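We use cookies to improve this site. Accept | Manage

Ticket: Ulloa royalties short after Clekano single
Status: open

Pacita Samonte says the statement is right. I doubt it. Over 200 radio plays in September and Ulloa gets credit for 7.

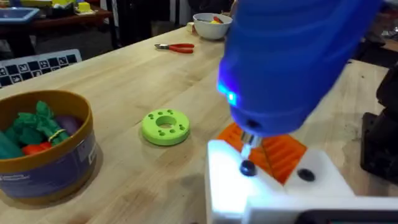 Re-ran the import, same total. Prutero blames our metadata – again.

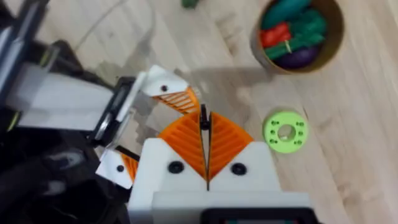

Sterncombe Music, Royalties Desk

Pilar Maldonado found 3 spellings of the songwriter's name. Maybe that's it.
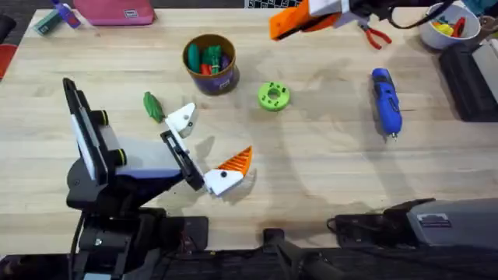 Merged 2 of them. Plays haven't moved, so I'm leaving this open.

Contact | © Sterncombe | Back to top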